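Doltesholm Residential Training Center
Workroom Inspection Checklist, with Inspector Comments
Location: Workroom, Naltgate wing
Form 2266
Date of inspection: 4 Feb 2020
Inspected by: Maëlle Gauthier, Facilities and Safety

Ratings: S (satisfactory), C (satisfactory with comment), A (action required). Items rated A are to be closed by the wing supervisor and initialed on the reverse of this form.

Section 1. Access and exits

1.1 Door opens fully and is not obstructed. S
1.2 Exit route posted at the door. C
Comment: The posted route still shows the corridor as it was before the August partition work. Replace with the current plan.
1.3 Emergency lighting tested. S
1.4 Occupancy notice displayed (maximum 19 persons). S

Section 2. Electrical

2.1 Outlets and cover plates intact. A
Comment: Cover plate on the outlet nearest the door is cracked at the lower screw. Outlet is to be taped off until the plate is replaced.
2.2 Extension cords not used as permanent wiring. S
2.3 Cables at table edges kept clear of knees and feet. C
Comment: Cables hanging below a tabletop should be gathered and clipped to the underside. Clips may be drawn from the Pumphrey store.
2.4 Portable heaters removed from the room. S

Section 3. Work tables and surfaces

3.1 Tables stable, with no rocking under hand pressure. S
3.2 Wood surfaces free of splinters, lifting edges and open cracks. S
Comment: Run a dry cloth along each rim before the next session. Any snag is to be reported and not sanded on site.
3.3 Fabric and loose items on work surfaces. C
Comment: Cloth may remain on a table while it is being folded or sorted. It is to be kept back from the edge, and electronic devices are not to be placed under it or used to hold it down.

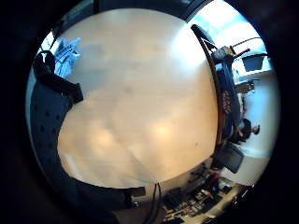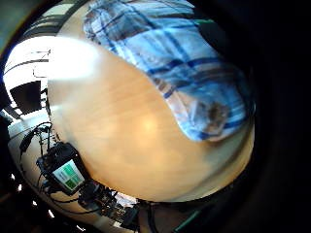 Wood tabletop surfaces, with window light falling across the room.

3.4 Glare at seated and standing positions. A
Comment: Daylight from the window reflects strongly off the wood. A person working toward the light may miss small items such as pins or clips on the surface. Fit a diffusing shade, or turn the work so that participants do not face the window. Recheck on a bright day.
3.5 Cleaning product suited to the finish. C
Comment: Lasis surface cleaner is in use. The bottle in the cupboard has no dilution label. Relabel or discard.

Section 4. Storage and housekeeping

4.1 Shelves secured to the wall. S
4.2 Shelf load within posted limit (80 lb per shelf). S
4.3 Clean linens stored separately from items awaiting laundering. A
Comment: Both were on the same shelf of the tall cupboard at the time of inspection. Assign and label separate shelves.
4.4 Waste emptied daily. S
4.5 Floor clear of trailing fabric. S

Section 5. First aid and fire

5.1 First aid kit complete and in date. C
Comment: Adhesive bandages low. Restock before the next group arrives.
5.2 Extinguisher mounted, sealed and tagged. S
5.3 Smoke detector tested. S
5.4 Accident log available in the room. S

Summary of actions required

Item 2.1: replace outlet cover plate. Responsible: Maintenance.
Item 3.4: reduce glare at work positions. Responsible: wing supervisor.
Item 4.3: separate and label linen shelves. Responsible: wing supervisor.

The room may remain in use while these items are open, provided the outlet under 2.1 stays taped off. Items rated C are to be corrected in the course of normal work and will be reviewed at the next scheduled inspection. Purchases over $2000 require a separate request to the Facilities office.

Supervisor initials: ______
Copy to: Facilities file; Naltgate wing notice board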